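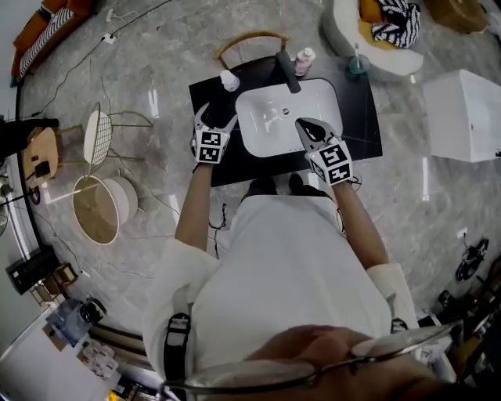
I've been going back and forth between two pairs of hand-held grippers since July, and I keep promising people I'll write down which one I like better, so I finally sat down with a pot of tea to do it. The first pair is the Voleck, which Thitima lent me and has been very patient about getting back. The second is the Ruchti, a good bit lighter in the hand, with a trigger that my poor thumbs much prefer! I do most of my comparing at a bathroom sink these days, because a basin is a wonderful test. You have the rim to work around, a tall faucet leaning over the middle, and a pump bottle behind it that wants a gentle squeeze. The black-and-white marker blocks ride on top of the grippers, and I've learned to keep my wrists turned so they don't end up hidden behind the faucet.

On the Voleck I logged 344 grabs, and I dropped 20 of them, mostly small caps (my old enemy). The Ruchti dropped 19 over the same list, so there's hardly a hair between them, and I'd been so sure it would win by a mile. Where they really differ is comfort. After almost 2 hours with the Voleck my forearms ache, and Sandrine says hers do too.

Next I want to try softer finger pads, if Sakda can spare me a set.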